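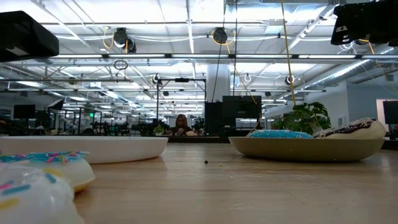
4. Setting Up a Fight Card

Use this section to enter bouts in Jonum before the weigh-in. You need an account with the Promoter or Matchmaker role.

1. Open Events and select New Card.
2. Enter the venue and the number of bouts.
3. Select Add Bout. Type at least three letters of each fighter's name and pick the fighter from the list.
4. Choose the weight class and the number of rounds. Title bouts default to five rounds.
5. Select Save Draft.

Note: Fighters without a current medical form appear in gray and cannot be added. See section 6.
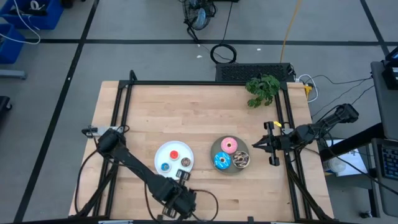

Toy donuts on two plates.

4.1 Entering weigh-in results

1. Open the saved card and select the Weigh-In tab.
2. Enter each weight in pounds, to one decimal place.
3. If a fighter is over the limit, select Catchweight or Cancel Bout. Jonum will not publish the card until you choose one.

Caution: Publishing locks all weights. Only a Commission account can unlock them.

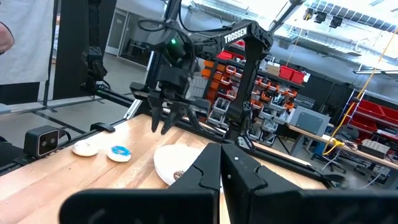 4. Select Publish. The bout sheet goes to every judge and cornerman on the contact list.

The contact list holds up to 284 names. For a larger event, split it into two lists under Settings.

If a bout sheet does not arrive within 40 minutes, select Resend. Error 629 means the judge's account has expired.

Section last revised 18 Dec 2023 by Joscha Lindemann.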